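The First-Aid Drawer, Finally Sorted

My aunt Elfriede kept her first-aid things in a biscuit tin with a skating couple on the lid, and if you so much as grazed a knee in her house, out it came. I must have been seven before I realized that other families kept their bandages in a bathroom cabinet like regular people. She's been on my mind a lot this month, mostly while I've been on my hands and knees in the hallway going through our own supplies (I use the word "supplies" generously).

We've lived in this house on Sutcliffe Street long enough for the hall drawer to turn into a kind of museum. I found cough drops welded into one big cough drop, a thermometer with no battery door, and three tubes of the same itch cream, all opened, all from the summer the kids discovered the creek. There was a receipt in there too, for 42 dollars, and I would dearly love to know what I bought that day. 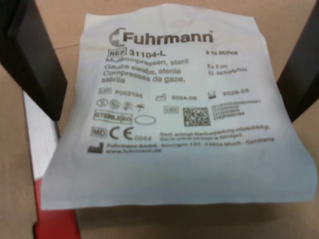

Anyway, my neighbor Ayuba came by while I had everything spread out, and she sat right down on the floor with me, bless her. She used to run the office at a summer camp, so she has opinions! Her big one is that you should sort by what happened to you: cuts go together, burns go together, stings and itches go together. I had been sorting by size, like a person playing Tetris. Her way is so much better, and now even my husband can find the tweezers.

We checked dates as we went, and I'm a little embarrassed at how much had expired. The old ointments went into a bag for the pharmacy drop-off, and I wrote a short list of things to replace and stuck it on the fridge under the pineapple magnet.

I did buy a tin, by the way. It has no skaters on it, just some faded roses and a dent in one corner, and the lid sticks unless you push from the left. The cuts and scrapes live in there now. The rest is still in the drawer, and I haven't gotten to the car kit yet. That one is going to need its own afternoon and probably another pot of coffee with Ayuba.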